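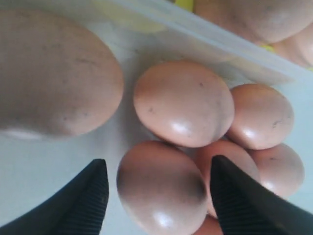
Ribbed fingertips over a cluster of brown eggs, seen from the wrist.

Prenness Egg Transfer Task Kit

I put this kit together with Thabiso Fourie after we got tired of explaining our egg task over email, and now you can just buy the thing! It's the same setup behind our paper on touch-light grasping: a clear plastic container, a yellow egg tray, a pair of ribbed fingertips and the training episodes we used. You bring the arm (and the eggs).

The method is pretty simple. A person drives the arm through egg moves between the container and the tray, we record the camera views and the finger gap, and the policy learns to predict the next short stretch of motion. The part I'm fondest of is that we also predict when to stop squeezing, as a separate output. Before we split that out, the policy would happily keep closing, and I cleaned up a lot of yolk in March.

You get 138 recorded episodes, plus the 19 held-out ones we tested on. We cracked 3 eggs over the whole held-out set, all of them while reaching into a tight bunch.

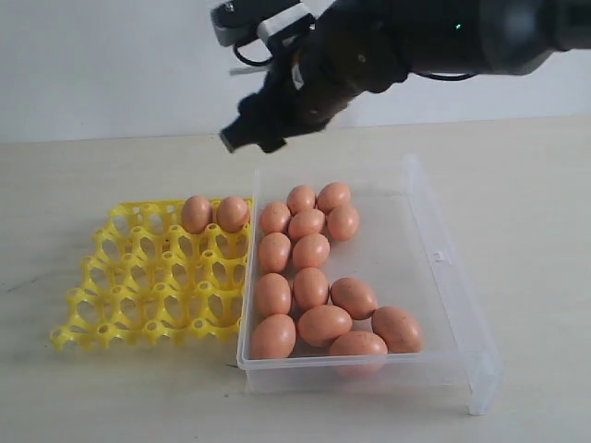 Do I need a second camera, or is the wrist view enough?
Get the second one if you can. The wrist view is great for the last bit of the reach, but our policy picked worse eggs without a fixed view of the table, and the episodes include both streams anyway.

Setup took us an afternoon at the Ilton lab. Mount the fingertips, put the tray right up against the long side of the container, then run the Ulasa calibration script and check that the fingers close evenly. Robichaud adapter plates are sold separately (sorry, they're heavy and shipping them was silly). Old fingertips from the first batch still work, though the grooves are shallower and I'd swap them. 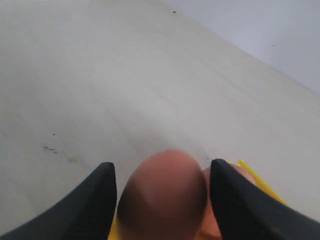

Can I train on plastic eggs first?
Plastic ones are fine for debugging your code, and I still do that. Switch to real eggs before you tune the stop signal, though, as the weight and the feel of the shell are different enough to throw it off.

Kits ship in 7 days. Page updated September 17, 2023.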